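Meireles library switches to paper cards for study room bookings

The public library in Meireles has dropped online booking for its study rooms and gone back to cards handed out at the front desk. The change took effect in May and covers all 6 rooms on the upper floor.

Under the old system, rooms were reserved through a web page run by Zomitz, a company that supplies booking software to libraries and sports halls in the region. The library's contract with the company ended this spring and was not renewed. A notice posted at the entrance says the yearly fee had gone up and that too many booked rooms stood empty.

Anyone who wants a room now asks at the desk and is given a card, which is kept on the table for the length of the visit and returned on the way out. A visit lasts up to two hours. If no one is waiting, the card can be kept for another hour.

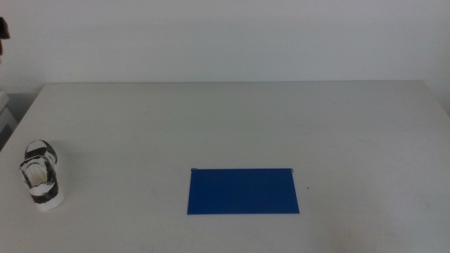
A blue card on a white tabletop.

The rooms are free for anyone with a library membership. Visitors from Ikum, the next town over, can use them as well under a lending agreement between the two libraries. Students make up most of the users in the afternoon, while the morning hours are taken mainly by language tutors and people working remotely.

According to the library, 40 percent of online bookings last winter ended in a no-show. Rooms were held for half an hour before being released, and staff had to walk upstairs to check each one. With the cards, a room is either out or it is not, and the desk can tell by looking in the drawer.

Not everyone is pleased. A tutoring group that meets at the library several times a week has asked for a way to reserve ahead, saying its members travel from outside town and can't risk finding every room taken. The library has answered that one room may be held by phone on the same day, starting at 9 a.m. – the other rooms will stay first come, first served.

A lost card costs 100 cents, paid at the desk. The library said it chose the amount to cover printing and does not plan to raise it.

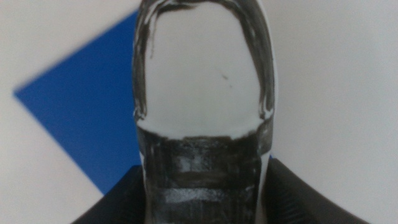 Rules on food and drink stay as they were before the change. Meals and snacks are allowed only in the ground floor lounge, and hot drinks are not permitted upstairs. Water is fine in the study rooms as long as it is in something that closes. A clear object with a rounded top raises no questions at the desk, and neither does any other kind with a tight lid. Open cups have to be finished before going up.

The library is also looking at the furniture in the two smallest rooms, where the chairs are due to be replaced. Trosulex, a local supplier, has delivered a set for visitors to try out in the lounge. Comments can be left in the box next to the newspapers until the end of the month.

Opening hours are unchanged. The last cards of the day are given out one hour before closing, and all rooms must be cleared 15 minutes before the doors are locked.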